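행사 접수 시스템 문의 기록
제목: 오리 인형 경주 번호표 중복 배정 및 확인 메일 미발송
상태: 해결됨
분류: 모금 행사 / 온라인 티켓
신청 단체: 프릴브리지 강변축제 준비모임
사용 서비스: Flesosora 티켓 접수, Tukari 결제 연동
담당: Shih-chieh Yip

최초 문의 (Fatemeh Moradi)

8월 강변축제에서 여는 고무 오리 경주 티켓을 Flesosora로 팔고 있습니다. 한 장에 오리 한 마리, 묶음권은 다섯 마리입니다. 오늘 오전 판매 목록을 내려받아 보니 같은 오리 번호가 두 사람에게 나간 건이 있습니다. 지금까지 확인한 것만 19건이고 전부 묶음권 구매자입니다. 낱장 구매자 쪽에서는 아직 찾지 못했습니다.

그리고 결제는 끝났는데 번호가 적힌 확인 메일을 받지 못했다는 연락이 10건 들어왔습니다. 스팸함도 확인해 달라고 했는데 없다고 합니다. 두 문제가 같은 원인인지는 모르겠습니다.

경주는 결승선에 먼저 들어온 오리 번호로 상품을 드리는 방식이라 번호가 겹치면 당첨자를 정할 수 없습니다. 판매를 멈춰야 하는지 먼저 알려 주세요.

1차 답변 (Shih-chieh Yip)

접수했습니다. 묶음권 판매만 일시 중지해 주세요. 관리 화면에서 행사 > 티켓 종류 > 묶음권 > 판매 상태를 '대기'로 바꾸면 됩니다. 낱장 판매는 그대로 두어도 됩니다. 이미 발급된 번호는 수정하거나 삭제하지 마시고, 아래 내용을 보내 주세요.

1. 판매 목록 파일 (취소 건 포함)
2. 번호 범위 설정 화면의 시작 번호와 끝 번호
3. 현장 판매용으로 따로 빼 둔 번호가 있는지 여부
4. 묶음권을 만든 뒤 설정을 바꾼 적이 있는지 여부

추가 정보 (Fatemeh Moradi)

목록 파일 첨부했습니다. 시작 번호는 1, 끝 번호는 1,413입니다. 가지고 있는 오리 수에 맞춘 것입니다. 현장 판매용 번호는 따로 빼 두지 않았고, 현장에서도 태블릿으로 같은 화면에 입력합니다.

설정은 한 번 바꿨습니다. 작년 행사를 복사해서 만들었는데 작년 끝 번호가 더 작아서 판매 시작 후에 늘렸습니다. 그때 경고창이 하나 떴고 '계속'을 눌렀습니다. 문구는 기억나지 않습니다.

확인한 내용 (Shih-chieh Yip)

파일을 살펴봤습니다. 중복된 번호는 모두 끝 번호를 바꾼 뒤에 팔린 묶음권에서 나왔습니다. 복사한 행사에서는 낱장과 묶음권이 번호 범위를 각각 따로 가지고 있는데, 끝 번호를 수정하면 묶음권 쪽 순번만 처음으로 돌아가는 현상이 있습니다. 경고창은 이 초기화를 묻는 창입니다. 문구가 불분명하다는 점은 개발팀에 전달했습니다.

메일 문제는 원인이 다릅니다. 미수신 10건은 모두 Tukari에서 결제 승인이 난 뒤 완료 신호가 늦게 돌아온 건입니다. 완료 신호가 제한 시간을 넘기면 주문은 '결제됨'으로 바뀌지만 메일은 발송 대기열에 들어가지 않습니다. 번호 자체는 정상 배정되어 있습니다.

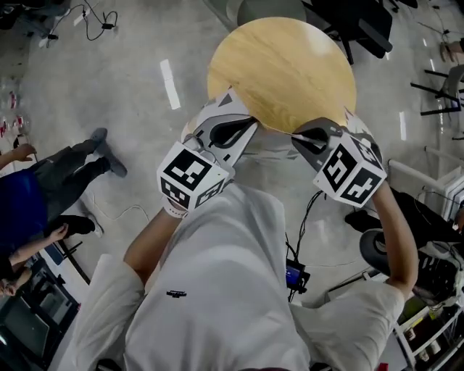 Wing-yan Tam: 저희도 같은 방식으로 경주를 하는데 작년에 묶음권 번호가 겹쳤습니다. 두 종류의 번호 범위를 '공유'로 묶은 다음에 중복 건만 재배정해야 합니다. 순서를 거꾸로 했더니 재배정한 번호가 또 겹쳐서 처음부터 다시 했습니다. 그리고 재배정하면 구매자에게 안내 메일이 자동으로 나가니, 그 전에 메일 문구를 고쳐 두세요. 기본 문구에는 예전 번호가 무효라는 말이 없습니다.

조치 안내 (Shih-chieh Yip)

위 의견의 순서가 맞습니다. 다음과 같이 진행해 주세요.

1. 낱장 판매도 잠시 '대기'로 바꿉니다.
2. 행사 > 번호 관리에서 낱장과 묶음권을 모두 선택하고 '범위 공유'를 켭니다.
3. '중복 검사'를 실행합니다. 결과가 19건인지 확인하고, 숫자가 다르면 여기서 멈추고 알려 주세요.
4. 안내 메일 문구에 "이전에 받은 번호는 사용되지 않습니다"를 넣고 저장합니다.
5. '나중에 구매한 건만 재배정'을 선택하고 실행합니다.
6. 중복 검사를 한 번 더 실행해 0건인지 봅니다.
7. 주문 목록에서 '메일 미발송'으로 걸러 확인 메일을 일괄 재발송합니다.

먼저 산 사람의 번호는 바뀌지 않습니다.

진행 결과 (Fatemeh Moradi)

오후 4시에 시작했습니다. 3번에서 19건이 나왔고 재배정 후에는 0건입니다. 메일은 10건 모두 재발송했는데 그중 한 건이 반송됐습니다. 주소에 오타가 있어서 전화로 확인하고 고친 뒤 다시 보냈습니다. 낱장과 묶음권 판매 모두 재개했습니다.

한 가지 더 여쭙니다. 번호표를 이미 인쇄해서 가져간 분이 있습니다. 당일에 예전 번호표를 들고 오면 현장에서 구분할 방법이 있나요?

답변 (Shih-chieh Yip)

번호표의 QR 코드를 태블릿으로 찍으면 예전 것은 '교체됨'으로 나오고 새 번호가 함께 표시됩니다. 인터넷이 안 되는 곳이면 행사 당일 아침에 번호 관리 > 교체 내역을 인쇄해 두세요. 구매자 이름순으로 나오며 예전 번호와 새 번호가 나란히 적혀 있습니다.

메일 대기열 누락은 16번 패치에 수정이 들어갑니다. 적용 전까지는 하루에 한 번 '메일 미발송' 목록을 확인해 주세요.

마지막 메모 (Fatemeh Moradi)

태블릿으로 시험해 봤고 '교체됨'으로 나옵니다. 강가 쪽은 신호가 약해서 교체 내역도 인쇄해 접수대에 두기로 했습니다. 종료하셔도 됩니다.

처리 종료 (Shih-chieh Yip)

종료합니다. 같은 증상이 다시 나타나면 이 문의에 답글을 달아 주세요. 새로 접수하지 않아도 다시 열립니다.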